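Trunardale Community Workshop - Help Desk
Ticket 700: Booking calendar shows every session one hour late
Status: Resolved
Opened by: Hedvika Šťastný
Assigned to: Cúc Chu
Category: Website / bookings

Hedvika Šťastný, 9:10 am
Hi team! Love the new booking page, it's so much nicer than the old spreadsheet. One snag though. Since the clocks changed in October, every session I book shows up an hour later in my phone calendar. I booked the bench for 10 am, the website says 10 am, the confirmation email says 10 am, and my phone says 11. I've deleted the calendar feed and added it again and got the same thing.

Cúc Chu, 9:42 am
Thanks Hedvika, what a great clear report! Could you tell me which calendar app you're using, and whether the sessions you booked before the clocks changed are wrong as well? Please leave the feed connected for now so we can test against it.

Hedvika Šťastný, 10:05 am
It's the one that came with the phone. Sessions from before the change are fine. I opened the feed on my laptop too and that's also an hour out, so I don't think it's the phone.

Cúc Chu, 11:20 am
Brilliant, the laptop test saves us a heap of time. I can see it on my own account now. Things I've tried so far:

Site time zone setting: correct.
Server clock: correct.
Cleared the page cache: no change.
Cleared the feed cache: no change.
Made a test booking on the Pine bench page for 2 pm: website 2 pm, feed 3 pm.

The test booking is still up if anyone wants to look at it. Please don't cancel it yet. 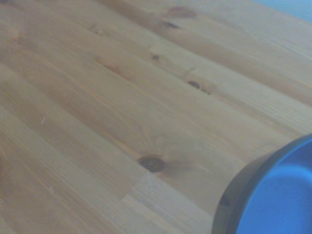
Pine bench - tabletop, close up

Ekua Korletey, 11:48 am
Jumping in because I looked after the old calendar. The feed is made by the Fuvach plugin, and it keeps its own time zone, separate from the site's. Have a look under Feeds, then Advanced, right down the bottom. I bet it's set to a fixed offset instead of a city.

Cúc Chu, 12:15 pm
Ekua, you legend! It was set to a fixed offset, and somebody had added an hour by hand on top of that. I've switched it to our city and taken the extra hour out. New bookings now come through at the right time.

The old ones are still wrong. The feed holds 3,000 entries and it only rewrites an entry when the booking gets edited.

Kamil Sýkora, 1:30 pm
There's a rebuild button on the same screen. It works in batches and the limit is 2,000, so you'll need to run it twice. Take a backup first. I also wouldn't run it while people are booking, as the page gets very slow.

Cúc Chu, 6:40 pm
Backup done. First batch finished without errors. The second one stopped partway with "duplicate entry ID", which was a cancelled session that had been copied and never cleaned up. I removed the copy, ran it again and it went straight through. Very satisfying to watch that bar fill up!

Hedvika, could you refresh the feed and check your sessions?

Hedvika Šťastný, 7:05 pm
All fixed! 10 am is 10 am everywhere - phone, laptop, the lot. Thank you so much, everyone. You can cancel the test booking on my account's behalf, I can see it in the public view.

Cúc Chu, 7:12 pm
Test booking cancelled. I've added the Fuvach time zone setting to our checklist for the next clock change. Closing this one.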